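# Chapter 6: Household Goods and Local Exchange

Every household acquires objects, keeps them for a time, and passes them on. Economists have long measured the first of these steps with care. The second and third have received less attention, although they determine how much a community must buy, store, and discard. This chapter considers how containers and packaging move among homes, shops, and collection points after the original purchase is complete.

The main case is the town of Lestgate, where a deposit program operated by the Zaron cooperative has been in place for 20 years. Residents return containers to any of three depots. A second program, in the Kowalchuk district, relies on curbside collection and pays no deposit. 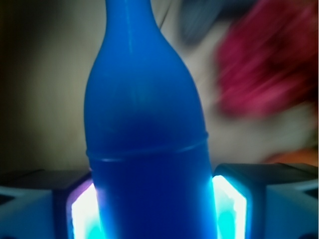 Bogumił Domański objects that a deposit measures only what people will do for money. In his view, a household that refills a container at home has done more to reduce demand than one that returns it, yet the refill appears in no record. The point is a serious one, and Section 6.3 returns to it.

For the present, it is useful to separate reuse from recovery. Reuse occurs when an object serves again in its existing form. Recovery occurs when the material is collected and processed into something else. A single object may pass through both stages, and surveys that combine them tend to overstate the second.

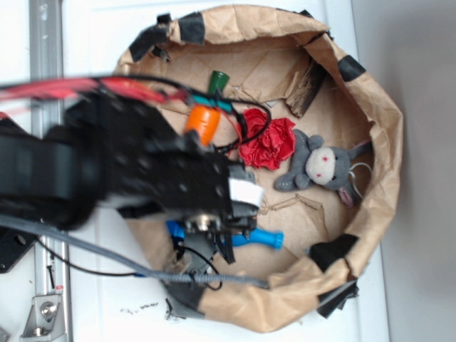 Paper goods present a particular difficulty. They are inexpensive, they wear out at different rates, and their owners seldom remember how often they have been used. The Jillora survey addressed this problem by asking households to keep a written log for some six weeks. Its results are presented in Table 6.1, together with the definitions used in coding the entries.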